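**Thursday, January – enclosure gaskets, run 2**

Back on the seal problem. The Sesanlow boxes that came back from the coast all had moisture in the lower third, and the question is still whether it gets past the lid gasket or in through the cable entries. Odette Besnard thinks entries. I think gasket, but I've thought that since the first run and haven't proved it.

Set-up as before: blotting paper cut to the floor of each box, dye in the spray water, lids torqued in a cross pattern. Gevosia cord in the odd-numbered boxes, Lebrun moulded ring in the even ones. Spray for 100 minutes, then let them stand overnight on the rack by the sink with the drain end low.

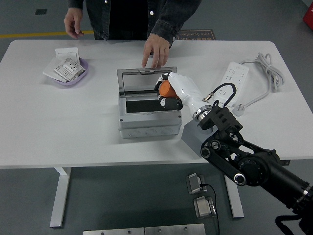
Compression set is what I should have been measuring from the start. The Gevosia cord comes out of the groove with a flat on it after one night, and the flat is worst at the corners where it was joined. On the screw-down lids the pressure is at least even. With a hinged clear lid in a grey surround, like the one tilted up on the junction box, I'd expect the hinge side to pinch first and the opposite side to be left light. The round knockouts along the front are the other worry, and Odette's whole argument. A thin web of plastic is fine until somebody half-strikes one and changes their mind.

Results so far:

- Box 1, cord: dye at two corners, paper stained to the first pencil line
- Box 2, ring: dry
- Box 3, cord: dye at one corner, same side as the join
- Box 4, ring: a spot under the left gland, nothing at the lid

So box 4 goes to Odette. I pulled the gland and the rubber had been nipped on the thread, which could be my assembly. Redo with a new gland before anyone quotes it.

Durometer reads low on everything this morning. Checked it against the test block and it is the gauge. Readings from last week are suspect from sample 491 on. I've put a line through them in the sheet but left them legible.

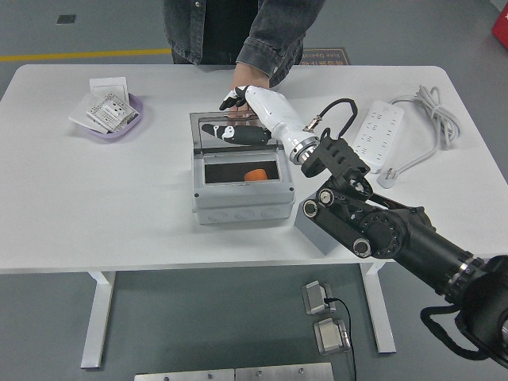

*White bench, denim cuff at the back, black arm in from the right.*

Bata can do the ring in a softer grade, minimum order 3000, and that's far too many for us to guess at. Asked for a sample bag instead. They want the groove drawing first – the one in the folder is the old revision with the square corners, so don't send that.

To do: new gland in box 4, re-cut blotting paper (nearly out), hinge-side feeler check, find the colour chart for the dye. Spray nozzle still drips when shut off. Bucket is under it.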